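Tukari news, 25th April

Box folding gets a helping hand

The Jarkham packing room has gone over to robot grippers for the green cartons, and what a difference to our wrists! The yellow fingers take hold of the card while one of us looks after the orders.
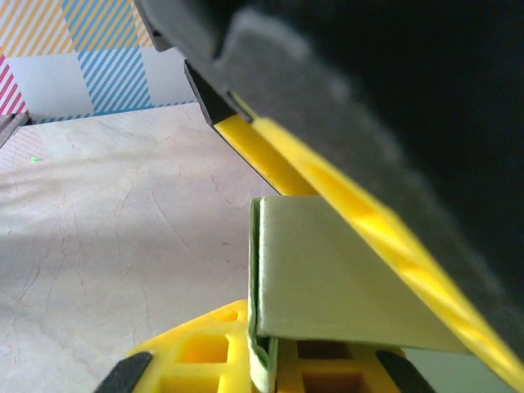

Two of us used to fold all morning. Now we swap every two hours between the screen and the packing bench, and the late shift (Brondance orders, mostly) has started asking for a turn too.

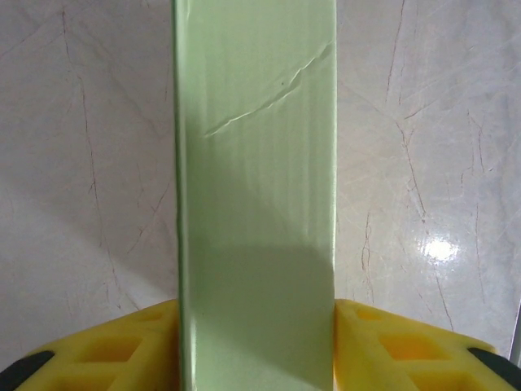
What changes for you

No jobs go. Five people have signed up for the Nørgaard training, and there's room for more, so do put your name down. Creased card still needs a human eye, so please keep checking the stack.
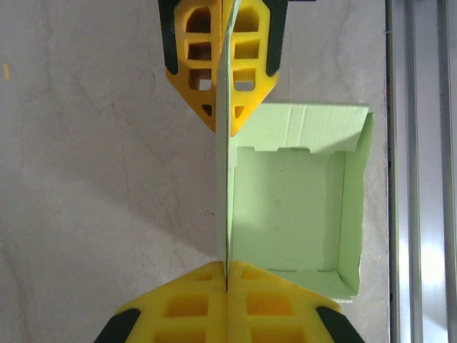
PACKING ROOM NOTICES

Gloves are back in the tall cupboard. Training sheets are by the door.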